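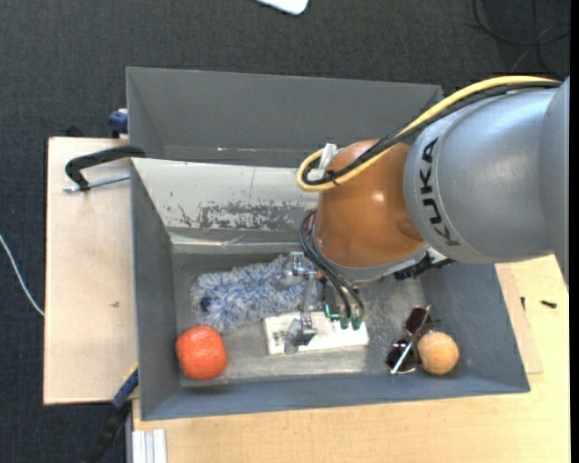 2 min read

Re: [automation-list] Wednesday visit to Trirent, what did we miss?

Thanks to everyone who came out to the Ustthorpe site. A few of you wrote to ask for notes, so I'm replying to the list. The earlier message is quoted first and my answers follow.

> I had to leave before the bin picking demo. Was it the same
> setup they showed in May? I'd like to know what gripper they
> use and whether it handles soft items. Also, did anyone get
> the numbers? Our line at Lombardi is mostly small mixed goods
> and we are trying to decide if a visit is worth the drive.

The arm is a KUKA, same as in May. The gripper is new to me. It's a metal one with a narrow linkage and an angled fingertip, and the hoses come down along the wrist beside it. The yellow cable is still routed over the top of the arm and looped back at the wrist. I asked if that loop ever snags and was told they replaced the bracket once and have left it alone after that.

The bins are plain grey ones, two of them, clamped down at the rim. Trirent doesn't use a fixture. The one we watched has seen a lot of use and the paint on the back wall is scraped up pretty badly.

On soft items: yes, they had a fluffy blue and white duster in there, along with sunglasses, a tan ball, an orange-red thing and a long flat white device. They pick the mix on purpose so there is something shaggy, something shiny and something round in every run. The sunglasses are the ones they complain about. Dark lenses and a thin metal temple give the vision software (Prinotholm, they wrote it in house) a hard time.

Numbers, as they were read out to us: 754 attempts in the last test series, 316 of them on soft or odd-shaped items. They would not give a success rate by item, only said they'd send one later. If it comes I'll post it. They also said 66 objects in the full set, swapped in and out a few at a time.

The demo ran in 3 parts with questions between – the last part went long, so bring a snack if you go.

For Lombardi I would say go, but call first and ask if you can bring your own parts. Two people in our group asked on the spot and got a no. Parking is behind the building and you sign in at the side door.

Slides are not public yet. I'll forward them when I get them.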